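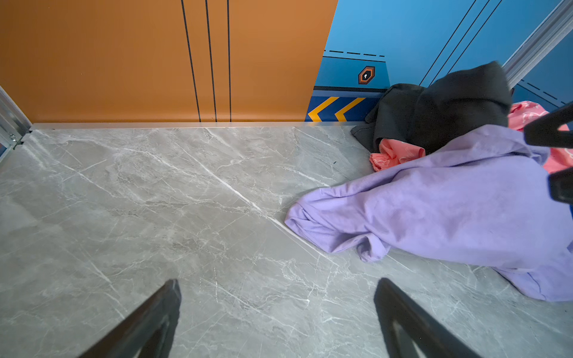 Two pairs of gripper fingers at the sorting station, with clothes waiting on the grey floor panel.

Robots in the Laundry: What Changes for the People Who Work There?

Clakby is a large laundry in the town of Korkeck. It washes clothes for care homes and boarding schools. Each day, 3000 items pass through the building, and every one must be sorted, washed, dried, folded and sent back to its owner.

What does the robot do?

A heap of clothes is a difficult thing for a robot. A box keeps its shape when it is lifted. A shirt does not. It bends, it slides, and its sleeves may be hidden under something else. In the picture, a purple garment lies partly on top of a pink one and a dark grey one. You could tell them apart at once. A robot has to work out where one ends and the next begins.

The robot at Clakby is called Radwan. It has grippers, which are tools that open and close like a finger and thumb. Its task is to take one garment from the heap and pass it on. If it picks up two together, it must put them down and try again.

What did people do before?

Until January, all sorting was done by hand. Four people stood at a long table for the whole of a shift. The work was tiring for the back and shoulders, and everyone had to keep up the same pace.

What do people do now?

Two people now work beside Radwan on each shift. They check pockets, read name labels and look for stains and tears – jobs that need careful eyes. They also help when the robot cannot free a garment from the heap.

The other two sorters moved to the mending room. Engelbert Ammann is one of them. He learned to use a sewing machine on a course paid for by the laundry. "I like the sewing," he says. "I do miss talking to the others at the table."

Emil Gisler stayed at the sorting station. He was worried at first that he would lose his job. Today he shows new staff how to stop the robot safely and how to start it again.

Is it always better?

Some workers find the new jobs more interesting. Others preferred the old way, and learning new skills takes time. Before a workplace brings in a robot, it should ask the people who do the work what they think.

Words to know

Automation: using machines to do work that people did before.
Garment: a piece of clothing.
Shift: the hours that a person works in one day.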